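Wostia Rugby Club Adopts Athlete Conscience Policy

November
By Hatem Bouzid, Press Office

Print this page | E-mail this page

GURKATBERG - Wostia Rugby Club has adopted a written policy on religious observance and matters of conscience for its 317 registered players. It takes effect at the start of the second half of the season.

Under the policy, a player may decline a pre-match ceremony, a sponsor's logo or a fixture on a day of worship. Notice is given in writing to the team manager 11 days before the match. The request does not affect selection for later fixtures.

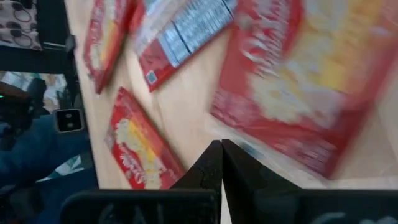
Red food boxes on a light wooden tabletop.

The text was drafted over 2 seasons with the Bensaid Chaplaincy Network, which supplies chaplains to clubs in the Driltton league. A survey sent to all registered players drew 293 replies, and the wording on sponsor logos was revised as a result.

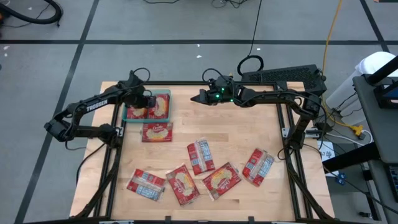

Teal tray and robot arms at the wooden table.

Disputes go first to the club chaplain and then to a three-person panel, one member of which is chosen by the player. Panel decisions are issued in writing and are binding for the current season.

"The policy sets out a procedure and a deadline," said Hatem Bouzid, press officer.
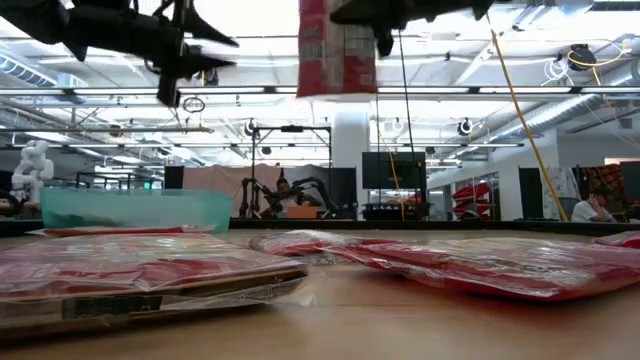
Coaches will receive a summary of the procedure before the next training block. The policy applies to senior, junior and women's squads - guest players are covered from the date of registration.

Recent items
Driltton League Confirms Spring Fixtures
Chaplain Hours at the Gurkatberg Ground
Junior Registration Deadline Extended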